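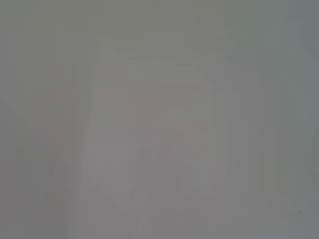
Flarnix H3 hand and wrist kit

Supplied by Lomach
Part no. 755-H3
Page last revised 13 May 2022

The H3 is an articulated hand for bench work with household and catering items. It is sold as a kit with the wrist coupling, one cable set and the Jenance control software. The arm is not included.

Typical tasks are taking a mug by its handle, setting down a cup on a saucer and picking up a teaspoon. Handles are the harder case. The fingers have to pass through or around a narrow loop while the thumb closes from the other side, and the approach angle matters more than the grip force.
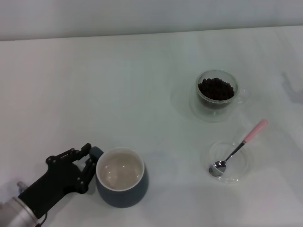 Glazed mugs should be approached from the handle side with the fingers part curled. Clear glass gives weak depth readings on most head cameras, so we advise teaching those positions by hand and saving them in Jenance. Filled vessels need the low-speed profile - set this before the first move, as it cannot be changed during a grasp.

In the box
Hand, assembled
Wrist coupling and bolts
Cable set
3 spare fingertip pads
Printed setup guide

Setup takes 40 minutes on a Wojcik arm. Other arms need an adapter plate, ordered separately under part no. 43.

Software
Jenance runs on the control PC. Saved grasps from the previous version can be imported, but speed limits must be entered again. The next release is due in October.

Orders and adapter drawings: Kelly Holroyd, Lomach sales desk. Please state the arm model and flange type when writing.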